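Grotcombe's Repair Supper Returns in February, and We Need More Chairs

GROTCOMBE, February. Hi, Estrella Ayala again, writing for the Grotcombe Repair Supper. I do our press releases because I type the fastest, so please forgive the exclamation marks!

The big news first: we're back for a third winter, we've moved into the old Vasconcelos bakery on the corner, and supper is still free if you bring something broken.

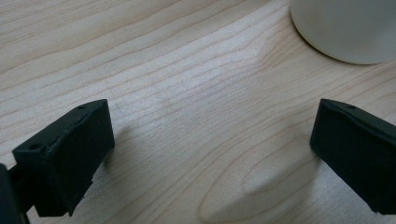
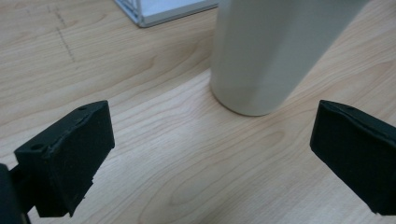
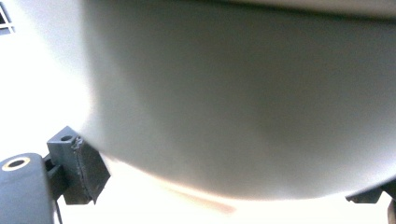

Miroslava Lytvynenko wrote in to say that she came last winter with a dead radio and went home with a working one, two jars of pickled beets and a ride, and that her only complaint was having to eat her soup standing up. Fair enough. We had 786 people through the door last season and nowhere near enough seats, so if you have a folding chair you can lend us, I want to hear from you.

Doors open at 5:30 p.m. and soup goes out at 6. Lamps, toasters, zippers, wobbly stools, kids' bikes, all fine. No microwaves, please, and nothing that runs on gas. Nahuel Quezada is back on the sewing machines (he has asked me to mention that he does hems but not wedding dresses, so now I've mentioned it). Anselmo Barbosa is making the lentil soup again, and this year there's a second pot without celery.

We fixed 441 things last season. The rest went home in the same shape they came in, or got taken apart for screws and springs, with the owner's okay. My own hair dryer was one of those, and I'm still a little sore about it.

We'd love to raise $1000 toward heating the new place, and there'll be a jar by the door. Give or don't, you'll get fed either way.

Reporters are welcome any evening. Ask for me or for Mirela Conceição, and come hungry. If you need to park, use the lot behind Gradia Street, since the front spaces are for people hauling heavy stuff.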